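From: Sylvie Chisholm
To: Travurau ceramics and tableware list
Subject: Re: Crazing on pink-lined bowls after soaking

Clifford Pelletier wrote:
> My Cleron bowls craze after 30 minutes in warm water. The
> Girard ones, same clay, do not. Is the soak too long or is the
> glaze wrong? I fire both to cone 4.

Clifford,

The soak only shows the fault. Your glaze shrinks more than the body on cooling, so it sits in tension, and water entering at the foot swells the clay and opens the cracks. Check absorption before you change the recipe.

1. Weigh a dry, unglazed test bar. Boil it for 2 hours, leave it in the water overnight, wipe it and weigh it again. Anything above 2 percent is too open for tableware at your cone.

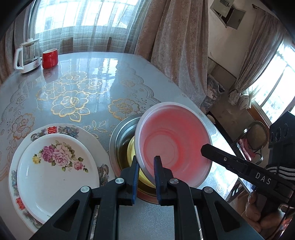 2. If the bar passes, swap part of the soda feldspar for a low-expansion frit. Change one material per batch and keep the old tiles.

For comparison, my own bar from the Flolov clay weighed 972 grams dry and gained 4 percent, so I stopped blaming the glaze.

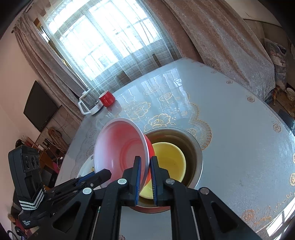 Slower cooling did not help me. It delayed the crazing until October, when the kiln shed got cold, and the lines came up on the same shelf of ware. Please post your recipe with the frit numbers; the percentages in your last message did not add up.

Sylvie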